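Call for participants: handheld gripper recording sessions
Savness Manipulation Group
Posted 28 Jul 2018

We are looking for people who will pick things up and put them down again, in front of a skeptical research team, for pay.

The question behind the study is simple. Several groups, ours included, have reported that a robot arm can learn to grasp household objects from recordings of people using a handheld gripper. Our own result, from the Zellow trials, was a good one on paper. The arm picked up soft toys and small puzzles nearly as well as the people who had made the recordings. We no longer fully trust that number, and this call is part of finding out whether we should.

What bothers us is who made the recordings. Nearly all of the 2000 grasps in the Zellow set came from members of the lab. They knew how the arm moves, they knew which approaches the software handles badly, and after a few weeks they had all drifted into the same careful style: slow in, straight down, square to the object. It is possible that the arm learned to grasp. It is also possible that it learned to copy five engineers who were being kind to it. Of the full set, 603 grasps were later marked by a reviewer as "unnatural," and when those were taken out, the success rate dropped by more than any of us expected. We published that in a footnote. It should have been in the abstract.

So we need 40 people who have never worked with robots and who will not try to help.

What you would do

You hold a two-fingered gripper and squeeze it to close the fingers. Objects are set out on a table. You pick one up, move it to wherever the session leader says, let go, and go on to the next. A session lasts 40 minutes with a break in the middle. You will come in twice, once in August and once in October, so we can see whether your habits change between visits. The second visit matters as much as the first. Please don't sign up if you can only make one.

There is no training beyond showing you how the squeeze works. We won't correct your technique. If you grab a toy by the ear or knock a cube over, keep going. Drops stay in the data. They were thrown out last time, and we think that was a mistake.

Who can apply

Anyone 18 or over who can stand at a table for the length of a session and close one hand comfortably against a light spring. Left-handed people are very welcome, as we had almost none before. You can't take part if you have worked or studied in robotics, or if you live with somebody in our group. Gamers, surgeons and watch repairers are all fine, but tell us on the form.

Pay

You are paid at the end of each visit, and the rate is the same whether you are clumsy or quick. There is no bonus for speed or for clean grasps. A bonus would only get us the tidy behavior we are trying to get away from. Parking at the Platuder building is free after five.

What gets recorded

The gripper records video from just behind its fingers, plus its own position and how far it is open. It has no microphone. Your face should not appear, and any stretch where it does will be deleted before anybody outside the group sees it. You may withdraw your recordings at any time up to the end of October.

What we will do with it

We will train the same software on your recordings, on the old Zellow set, and on a mix of the two, then test all three on objects that none of them has seen. The results will be posted whichever way they go. If the old set wins, we will say so, and we will also say that we don't know why.
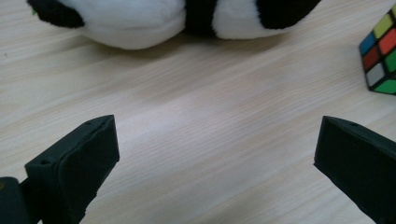 Qiu: I'd question the choice of objects before the choice of people. A plush toy forgives nearly any grip, and a puzzle cube has flat sides wherever you come at it. You could bring in the clumsiest people in town and still get a high score from those two. Put a wet bar of soap or a bunch of keys in the October round, or I won't believe the comparison either.

We agree with part of this. Keys are going in. Soap is under discussion with the person who has to clean the grippers.

How to apply

Fill in the short form at the Savness front desk or ask for it to be mailed to you. We need your age, which hand you write with, and the evenings you are free. Replies go out within a week. If the places are full, we'll ask whether you want to be on the list for October dropouts, of which there are always a few.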